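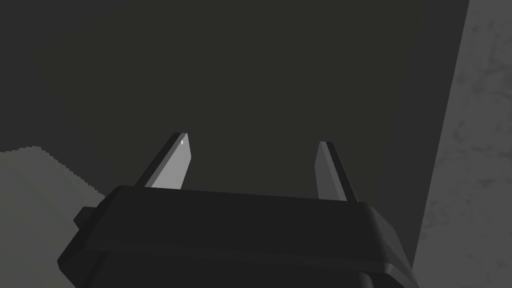
Black plastic parts going gray - what works?

mudlark58
Garden chair arms, trim on the shed box, all of it chalky after one summer. Don't want to repaint. Heat gun? Oil? Neighbor swears by peanut butter, no thanks.

rowbotham_fan
Heat gun. Did my mom's planters in January, still black. Keep it moving or you get shiny spots.

Neema Waweru
Please don't tell people heat gun first. I warped a 40 dollar lid that way. Wash with dish soap, dry overnight, then trim restorer. I use the Lellance one, 3 thin coats.

rowbotham_fan
You held it too close then. Restorer washes off, you're buying it forever

Neema Waweru
Mine's held since spring. Yours are planters, they sit in the shade.

tk_porch
Both kinda right? Heat pulls the oils back up but teh plastic still gets brittle. Also depends on the finish - smooth stuff is easy, textured stuff holds chalk in the grain. Old toothbrush helps.

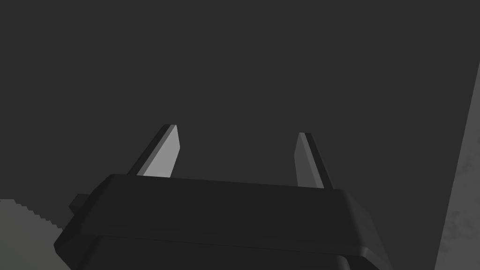 dark gray, smooth, bit of light on the edge

mudlark58
OK mine are textured. So brush and soap first. Anyone used the Tellus wipes?

tk_porch
Streaky. Skip.

rowbotham_fan
Wipes are fine if you buff after. Still say heat gun

Neema Waweru
Try it on the underside of one arm first, whichever you pick.

mudlark58
Soap tonight, restorer Saturday if its dry. Will do one arm with the heat gun and see. Edited Sep 29, 2026 to fix title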